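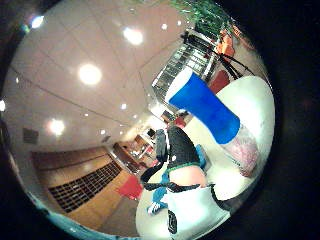 Most rules for collecting hand demonstrations are written for the person who wears the glove, and I think this is the first mistake in them. The sheet tells you how to fasten the straps, where to keep the wrist, how slowly to open the fingers. It says very little about the rest of the room, although a wide lens takes the rest of the room with it. If your task is a blue container on a round white table, you will also record the ceiling lights, the red chair, and the person in jeans who stands a few steps away. This person has the same right to a rule as the person with the glove. In the guide we use at Rurnside there were for a long time 215 instructions, and I could find only one which mentioned people who are not part of the task. It said "avoid bystanders." This is a wish. I would not call it a rule.

I have worked with such guides for several years, first as the one who follows them and now as one of those who write them. My opinion is that a good rule for this work must answer a question somebody will really ask during the session. May I record when another person is in view? Who must ask this person, and before or after? Where is the answer written down? If the guide leaves these questions open, every operator will answer them differently, and each of them will believe that they follow the standard.

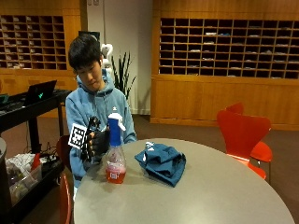
OPINION
By a contributing writer, Rurnside
Thu 9 September

The second group of rules which I would like to defend concerns objects. Many engineers find this subject boring. They want to speak about calibration, about time stamps, about how well the marker on the back of the glove is seen by the fixed camera. These are serious matters and I don't want to make them small. But take a clear spray bottle with a white trigger and some reddish-pink liquid in it. A robot which learns from people will one day hold a bottle like this in a kitchen or in a hospital corridor, and what it needs to learn about the bottle depends on what is inside. A full bottle is heavy and a half-full bottle moves differently in the hand. Soap is harmless on a table, and some other liquids are not. A barcode on the label doesn't help the person who checks the recording later and has only the video.

So I ask for a very old-fashioned thing: write down the content. Write the common name of the liquid, if it is safe for skin, and how full the bottle was when the session began. Colored water should be written as colored water. At Gudby they have such a field in their form, but it is optional, and an optional field is in my experience an empty field. I would make it obligatory and I would stop the session when it is missing, even if the room is booked and people are waiting.

The same is true for soft things. A cloth which lies in a small heap has no "correct" position. Some guides try to solve this with a drawing of the start position, and then the operator spends more time to arrange the cloth than to do the task. Other guides say "place the cloth naturally," and every operator has an own nature. I prefer the Bodin solution, where the cloth is dropped from a fixed height and nobody may touch it before the recording begins. It costs nothing. The heap is different each time, and this is exactly the variety we say we want when we write our project proposals.

In April we made a review of 2000 recordings at our site. We kept 929 of them and we rejected 1071. I was not surprised that we rejected many, but the reasons gave me a bad feeling. The larger part had no technical fault. The hand was visible, the marker was visible, the movement was fine. What was missing was the written information: which object, which content, whether the people in view had agreed. Such a recording can be beautiful and we still can't share it with another laboratory in good conscience.

Some colleagues answer me that more rules make people slow. They are right about this, if "more" means 215 instructions in small letters. After the review I proposed to put 3 questions on a card at the table, in letters you can read while wearing a glove. Who is in view and did they agree? What are the objects and what is inside them? How was the start position made? Everything else can stay in the long guide, where the people who maintain the equipment will find it.

I have also heard the opposite complaint, mostly from Skurkbridge, where they would like software to check everything. Software can see that a marker is hidden. I am glad when it does so, my eyes are tired in the afternoon. It can't know that a man in the background was asked in the morning and said yes only for that one morning. A human being must write this, and must have a minute to write it. If the schedule doesn't contain this minute, then the rule doesn't exist, also when it is printed in bold.

The card is still under discussion with us. The main objection at the moment is the wording of the second question, as some operators would like to skip it for closed containers. I am against this exception, and I will vote so at the next meeting.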